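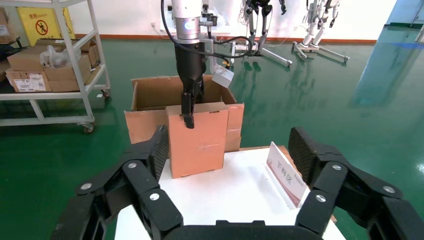 Seven in the evening is a terrible hour to ask anybody to talk about noise permits, and yet the line outside the Goston council annex went down the steps and halfway to the bus stop. People had brought folding chairs. One man had brought a trombone, though he was asked to leave it in the lobby.

They were there for the amended Street Gatherings Ordinance, which I have now read four times and can report is a lot more gripping than it sounds. The old version let any group of up to 60 people meet in a public square with a phone call to the clerk's office. The draft would have cut that number to 25 and asked for a written application, a map, and a named person responsible for cleanup. If the group wanted a microphone, it needed a second form.

What happened next is the part I love. In nearly 5 weeks, residents filed 272 written comments, more than the city received on its last two budgets combined. A birdwatching club wrote in. So did a Baptist choir, two rival chess groups (their letters arrived stapled together!) and a seventh-grade civics class that found an error in section nine. The class was right, too. The draft banned amplified sound "before 9 p.m.," and the city attorney had to stand up and explain that it meant after.

Council member Asadi, who wrote the draft, sat through all of it. She had argued that the square by the ferry landing was getting loud and that crews were tired of picking up after events with no organizer to call. Those are fair complaints, and most of the speakers said so. But they wanted the cleanup rule without the map, and they wanted the 60 back.
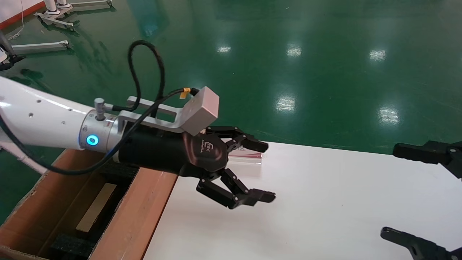 Farzad Salehi told the council he would gladly sweep the square himself every night for a year if it meant keeping the phone call, and that filling out a form to read poems with eleven friends felt like asking permission to have a hobby. He got the longest applause of the night, and then a follow-up question about whether he owned a broom.

Other towns are watching. Sandport passed a stricter rule last spring and is already looking at loosening it, and Carville has gone the other way entirely, with no paperwork for anything under 400 people. I drove out to Carville in September to see how that looks, and it looks like a town with a very busy bandstand.

Goston's council sent the draft back for changes shortly before eleven. The new one keeps the phone call, adds a cleanup contact and drops the map. The microphone form is still in there - for now - and the second hearing is in December. The trombone player has signed up to speak.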